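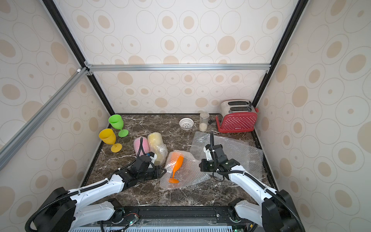 Wrapping Plastic Wine Glasses for a Move

Step 1. Clear a stretch of counter and lay the bubble wrap flat. My roll came from Plastorard, 300 inches of it, which felt excessive until I met the stems. Put the glass on its side on the sheet, foot toward you, and fold one edge over the bowl.

Step 2. Roll, don't wrestle. You want a fat little bolster with the color still showing through, so you can find the pink one later without a dig. Loose ends are fine for now.

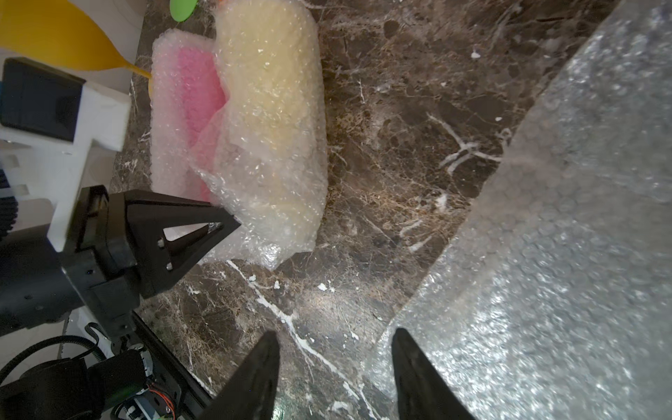 Step 3. Tape the seam. One strip, 20 inches if you're nervous. Packing tape loves bubble wrap and will never let it go - aim before you commit.
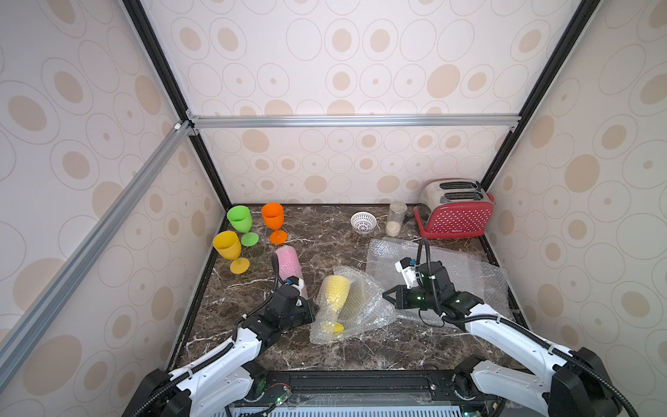 Order matters more than technique. I learned this on the move out of Erraji, when I wrapped everything within reach and then wanted a drink. Keep the unwrapped goblets together on their feet at the back, as with the green, orange and yellow ones, and let the bundles lie out in front.

Step 4. Close the ends.

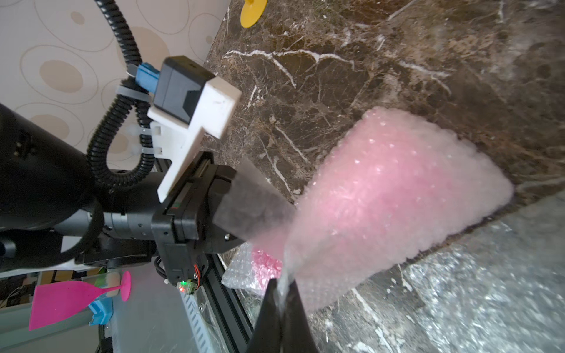
Stems are where a sloppy job comes apart in the box. Gather the spare wrap past the end of the glass and give it a twist, as you would a candy wrapper. Pinched in to a narrow neck like the pink one, it's ready for tape. Then pack the bundles snugly and put the toaster in some other box.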